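3.2 夹爪的制作与装配

Plundent 手持夹爪在 Judengate 共享工坊内完成全部装配，使用的设备限于工坊成员可以自行预约的台钻、小型车床和一台桌面打印机。设计时我们给自己定了一个约束：任何一个零件损坏，都应能在一个晚上之内重新做出来并装回去。这个约束排除了精密直线导轨，也排除了需要外协加工的齿条。最终方案采用平行连杆，两侧指座由同一根主轴驱动，手柄扳机通过钢丝拉动主轴，松开后由扭簧复位。

指块为矩形块状，与指座之间用螺钉连接。指块的顶面靠近端部留有一个小孔，左右两侧位置对应。早期版本把连接孔放在指块侧面，拆装时需要先卸下相机支架，后来改成现在的布置，更换单侧指块时相机不动，标定结果可以继续使用。对于没有固定标定台的工坊来说，少做一次标定意味着少占用一次公用桌面，因此我们把这一点放在指块强度之前考虑。

相机固定在手柄前端，朝向两指之间的区域。安装角度经过几次调整。角度过平时，画面下半部分几乎全被指块占据；角度过陡时，指尖前方的桌面只剩很窄的一条，操作者接近物体的过程无法完整记录。目前的角度使两个指块的顶端落在画面中线稍下方，前方保留足够的桌面，较远处的目标物在张开阶段即可进入视野的上缘。相机没有使用外部光源，照明依靠工坊原有的顶灯。

控制部分使用 Lavoie 主控板，负责读取主轴上的角度传感器，并给每一帧图像打上时间戳。记录程序 Nevow 由 Annick Fraser 编写，运行在一台旧笔记本电脑上，图像与角度数据写入同一目录，文件格式见附录。Nevow 不做任何在线处理，所有筛选都在采集之后进行。

3.3 张开状态下的视野

图4给出了夹爪完全张开、尚未接近目标物时的视野。两个指块自画面底边伸入，内侧面略向中间倾斜，两指之间是裸露的木质桌面。目标物是一个侧壁带有竖向棱纹的灰白色圆形物体，位于画面顶端，只有下缘进入视野。在这一距离上，目标物的表观尺寸明显小于前景中的指块，检测程序若按固定面积阈值筛选轮廓，容易将它丢弃。我们因此取消了面积阈值，改为在画面上部单独搜索弧形边缘。

有两处细节与后文的误差分析有关。其一，桌面中部有一片弥散的反光，木纹在该处变淡；依赖桌面纹理做帧间配准时，这一区域的特征点数量偏少。其二，左侧指块上部的表层有撕裂或崩缺状的痕迹，边缘翘起且不规则，右侧指块则没有明显的同类痕迹。左右两侧的外观因此不对称，用同一个模板去匹配两个指块会产生系统性的偏差。

图4 夹爪张开时的相机视野。左侧指块上部可见不规则的翘起边缘，目标物位于画面顶端。 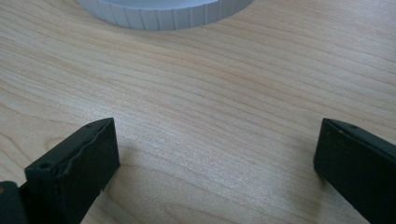
3.4 开口宽度的图像估计

主轴角度传感器可以直接给出开口宽度，但钢丝有弹性，扳机快速动作时角度读数与指块的实际位置之间存在滞后。我们希望从图像中得到一个独立的估计，用来检查并修正传感器读数。

估计过程分为三步。首先，在画面下半部分按灰度分割出深色区域。指块与浅色桌面之间反差较大，一般情况下单一阈值就够用。其次，在每个深色区域内拟合顶面的两条长边，取其中靠近画面中央的一条作为内侧参考线。最后，根据标定得到的单应矩阵，把左右两条参考线的端点换算到指块运动平面上，两点之间的距离即为开口宽度的估计值。

第一步的主要干扰来自阴影。指块附近的桌面上有柔和的阴影，边界模糊，灰度介于指块与桌面之间。如果阈值取得偏高，阴影会与指块连成一片，参考线随之向中间偏移。我们在阈值之外加入了梯度条件：候选边缘两侧的灰度差必须大于设定值，阴影边缘通常不满足这一条件。画面左下角还有一块属于夹爪本体的深色部件，与左侧指块相邻，分割时用一个固定掩膜将其排除。掩膜只需在相机重新安装之后绘制一次。

第二步的主要干扰来自左侧指块本身。翘起的边缘正好落在顶面内侧附近，直线拟合会被其中的凸起带偏。最初使用普通最小二乘法时，估计出的开口宽度在相邻帧之间跳动，而操作者并没有扳动扳机。Liette Lachance 将拟合换成随机抽样一致性方法，并限制参考线的方向只能在标定方向附近的小范围内变化，跳动明显减少。剩余的跳动集中在反光掠过翘起边缘的时刻，此时边缘上会出现较亮的细线，梯度条件反而把它当作可靠的边缘。

我们考虑过直接更换左侧指块。新的指块当时已经做好，但采集已进行了一部分，中途更换会使前后数据的外观不一致。讨论之后决定保留原件，把这一外观差异作为数据的一部分写入说明文件，同时在算法中处理它。对于在家中或共享工坊里使用的装置，零件带着磨损继续工作是常见的情形，估计方法如果只能用于全新的指块，实用价值有限。

图5是同一桌面上的另一帧，夹爪同样处于张开状态，两指之间没有夹持物。木纹走向与图4不同，白色目标物的位置略偏画面中心左侧，其弧形下缘清晰。左侧指块顶面的内前缘可见一道粗糙的波状隆起，右侧指块表面则呈哑光、略带绒感或橡胶感的质地，左上角略呈倒角。将这一帧与图4对照，可以看到桌面纹理和目标物的位置都不宜作为定位指块的依据，参考线只能从指块自身的轮廓中提取。

图5 另一张开状态下的视野。两侧指块顶面各有一个小孔，左侧顶面内前缘有波状隆起。
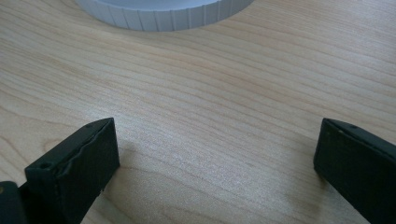 3.5 筛选规则与数据量

采集共进行 17 次，得到 3,207 帧图像。每次采集开始时，操作者先将夹爪完全张开并保持片刻，再接近目标物，这一段用于给传感器读数归零。采集由两位作者轮流操作，桌面不做遮挡，也不铺设标定布。

按照 3.4 节的方法处理后，有 498 帧被标记为不可用。标记的依据有以下几类：左右参考线中至少有一条未能拟合；拟合出的方向超出允许范围；图像估计与传感器读数之差超过设定值，且前后帧均不支持图像估计的结果。被标记的帧没有从数据中删除，只在索引文件里加了一列，使用者可以自行决定是否采用。

有 3 次采集的不可用帧比例高于其余各次。检查记录后发现，这几次采集都安排在傍晚，窗口的侧光与顶灯同时存在，指块边缘的高光比平时更强。我们没有为此单独调整阈值，原因是阈值一旦随时段改变，各次采集之间的估计误差就难以比较。后续如果在同一工坊继续采集，会在窗侧加一块遮光板。

关于指块顶面的小孔，我们曾尝试把它当作天然的标记点，用圆检测求出孔心，再由两孔间距推算开口宽度。孔在画面中所占面积很小，孔壁与周围表面又同为深色，只有光线方向合适时才能稳定检出。该方法目前只作为参考线方法失效时的备选，备选结果在索引文件中用不同的代码标出。Annick Fraser 在 Nevow 中保留了人工点选孔心的界面，用于核对少量有争议的帧。人工核对由未参与该次采集的一方完成，点选时不显示传感器读数。

手持操作带来的相机晃动没有做额外补偿。相机与指座刚性连接，晃动只改变背景，不改变指块所在的平面，3.4 节的单应矩阵在晃动时仍然适用。唯一需要重新标定的情况是支架螺钉松动。我们在每次采集结束后检查完全张开时两侧参考线的位置，与标定记录比对，偏差超过允许值时重新拧紧支架并重做标定，该次数据使用采集前后两组标定分别处理，两组结果一并保存。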